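From: Guadalupe Xolalpa
To: flunholm-compost list
Subject: Re: What goes in the bins after May

Giang Ninh wrote:
> Can someone confirm the rules for paper? The sheet at the Pearce
> Street gate says all paper is fine, but the Zaltgate site turned
> away two of my bags. Also, is the drop-off still open until 7 pm?

Giang,

The sheet at the gate is old. I'll replace it this week. Plain brown paper is accepted at both sites if you tear it up first. Cups are not, even the ones that look like plain paper, as many have a lining that doesn't break down in our piles. Foil never goes in. Rinse it and take it to the metal bin at Zerkell.

We screened 935 pounds of finished compost last month and pulled out almost 49 pounds of trash, mostly cup linings and produce stickers.

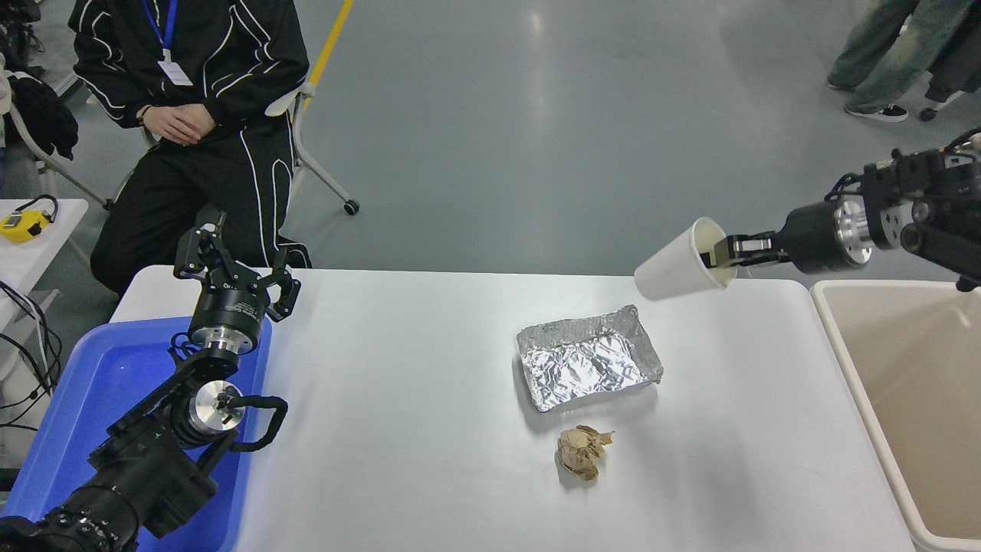 Paper cup, foil tray, brown paper. Only the brown paper is for compost.

Drop-off closes at 6 pm now at both sites. Finished compost is 3 buckets per household until the next batch is ready. Bring your own buckets.

Guadalupe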